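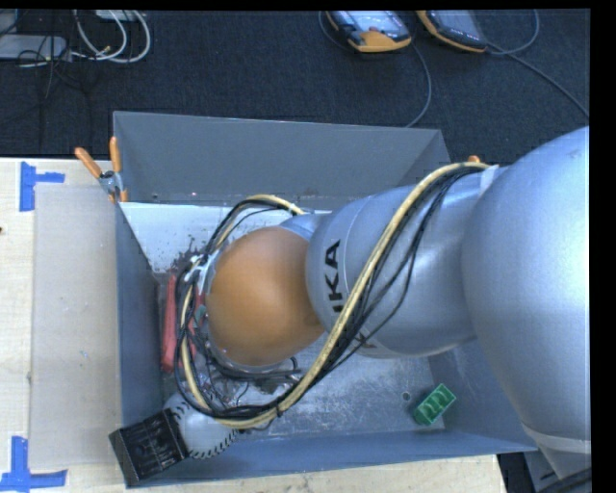
Bin-picking cell: questions about the cable fault

Questions we have been asked since the picking cell at Lanach was stopped in March. The page is for people who use the cell or are waiting for results from it. It will be changed when the repair is signed off.

What went wrong?

The gripper lost its signal part way through a run and opened when it should have stayed closed. The arm was on its way up out of the metal bin and dropped the block it was holding. It then carried on with an open gripper until the operator pressed the stop. Nothing was broken in the bin and no one was near it.

What caused it?

A broken wire inside one of the thin black cables that run along the outside of the arm to the gripper. The break was a short way back from the connector, where the cable bends most. With the arm still, the wire ends touched and everything tested fine. When the wrist turned past a certain angle they came apart.

Why are the cables on the outside at all?

The gripper was added after the arm was bought, and there is no free path through the inside for its wiring. The cables and the cream hose are looped down the arm and held with ties and tape. The loop has to be long enough for the wrist to turn, and that means it hangs low when the arm reaches into the bin.

Did the cable catch on something?

We think so, but we can't prove it. The logs show 246 picks on the day of the fault, and in three of them the force reading jumped while the arm was close to a side wall. A loop dragging over the rim would give that sort of reading. So would an object wedged against the wall. Tall pieces that stand up in the bin are a nuisance for the same reason.

Why didn't the arm stop by itself?

The Azar control software checked the gripper's state at the start and end of each move, with no check in between. A signal lost and found again during a move was never noticed. The force limit was also set too high to be set off by a cable. Both have been changed. The gripper is now checked all the way through, and any loss of signal stops the arm where it is.

Does the gripper still open if it loses power?

Yes. This is how it was built and we can't change it. Assume that anything in the gripper may fall at any time, and keep your hands out of the bin while the arm is powered.

Can I reach in to move a stuck object?

Only after the arm has been stopped from the pendant and the drives are off. Check the pendant screen yourself - don't go by whether the arm is moving. An arm that is holding still between moves looks the same as one that is off.

What should I check before a run?

Follow the hose and cables from the big link down to the gripper with your eyes and then with a hand, drives off. Look for ties that have slid, tape that has lifted and any cable hanging clear of the bundle. Make sure the bin is up against the side panel and any clamps on the rim are tight. Then turn the wrist slowly both ways with the bin empty and watch the loop.

If a tie has moved, tell us before you put it back. We are keeping a note of which ones shift.

Can I use heavier objects now?

Not yet. The limit stays where it was before the fault. Building blocks and similar light pieces are fine.

Is the data from before the fault any good?

Most of it. Over 1,000 picks were logged in the weeks before, and we are going through the ones marked as drops. Some will have been put down to a bad grasp when the gripper had in fact opened. If you have used the Cakurton set, please leave out the drops until the new labels are ready.

When will the cell be back to normal?

The replacement cable is on order from Murier, along with a softer sleeve to hold the bundle closer to the arm. Until both are fitted the cell runs at reduced speed with an operator at the pendant, and it is not to be left running overnight.

Who do I tell if I see it happen again?

Press the stop first. Then write the time and what the arm was doing in the cell logbook, and leave the arm in the position it stopped in. Restarting it clears the force trace, and we lost two of those early on.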